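Snack swap shelf at Govent library branch gets a second run

2/24/26 - The Govent library branch is bringing back its swap shelf next week, and this time it stays open through spring. Food and small household stuff, unopened, take what you need. No card required.

The first run in January was supposed to be a short test. Branch manager Tariq Lodhi says it filled up fast and emptied faster.

"We put out one shelf by the copier and it was bare by lunch," Lodhi said. "So we put out more. Same thing."

The branch logged 2577 items over the month, going by the sign-in sheet at the desk. Crackers, canned soup, dish soap and batteries went first. Baby food hardly moved, which surprised the staff, and they're asking people to hold off on that for now and bring it to the Tefera Street pantry instead.

Funding is small. Pakitetti, the grocery on the corner, is giving $220 a month in store credit to fill gaps. Plulico, the packaging company out by the rail yard, is sending bins and lids. Everything else comes from neighbors dropping things off.

Not everyone was happy with how it went in January. A few regulars complained about the noise near the reading chairs, and there was a mix-up over a bag of half used cleaning products somebody left under the shelf. Opened items get thrown out, Lodhi said, no exceptions. Staff will check the bins each morning before doors open.

The shelf is also moving. It goes from the copier to the hallway by the side entrance, so people can get to it without walking thru the reading room. The side door has a ramp. Bike rack is right there too.

Household items and snacks will share the same space again. Lodhi said splitting them up was talked about but people seem to like going through it all in one stop. 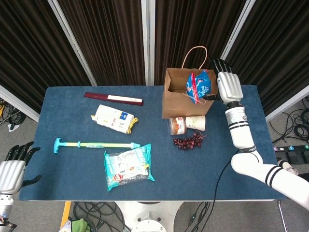 What to bring, what not to

Yes: sealed snacks, cans, pasta, rice, tea, soap, sponges, toothpaste, light bulbs in the box, small kitchen tools that are clean.

No: anything opened, anything past its date, glass jars without a factory seal, medicine, alcohol, clothes. Frozen food can't be taken either - the branch has no freezer and the staff fridge is off limits.

There's a limit of up to 60 items per drop-off, mostly so one big load doesn't swamp the hallway. Got more then that? Call the desk first and they'll set a time.

For people picking up, no limit is posted. Staff ask that you leave some for the next person. Bags are at the desk, or bring your own.

Hours match the branch, so 10 to 6 most days and shorter on weekends. The shelf will be closed when the building is closed, and there's no outside drop box. Please don't leave bags at the door overnight, Lodhi said. Racoons got into two of them last month.

The branch is looking for 100 reusable shopping bags before opening day. Clean ones, any size. Leave them at the front desk with the swap shelf label, tags are in the tray next to the pens.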